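Saturday, Zetow cell, gripper service

Started 8:40. Arm parked and locked, air off, teach pendant hung up.

Cadi logged two dropped grasps on Friday's long run, both late on, so I began with the fingers. The flat pad had a shiny patch near the tip. Took it off, cleaned the seat with alcohol, fitted a new one from the Drerkico box. Screws snugged by hand, then a quarter turn. The other finger has no play at the pivot that I can feel. Left it alone.

Cycle counter read 3,155 before I reset it. Last pad change was at 1,074, so that pad did a lot more than it should have. Wrote 1,500 on the door as the new limit – Onyekachi, shout if you disagree.

Cables: the outer loop had crept toward the wrist and was rubbing at full rotation. Pulled some slack back and retied it. Wants a proper clip. Ciltico has one listed but 36 is the minimum order, so zip ties for now.

Bin had shifted again. Squared it up, then retightened the bar clamps at the far corners. Re-ran the corner touch-off and saved it as offset 87.

Put the cups and toy peppers back in for a slow test at quarter speed.
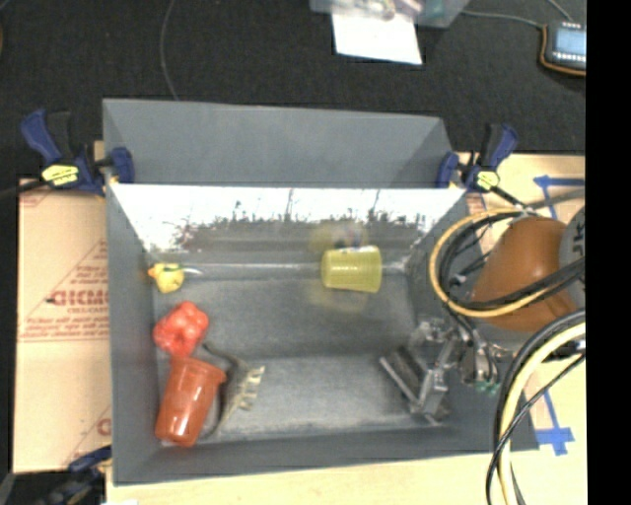
Still to do: second set of pads (none left in the drawer), fresh tape by the near right corner, and move the Erdős script over to the new offset before anyone runs it. It still loads the old one at startup. I left a note on the keyboard.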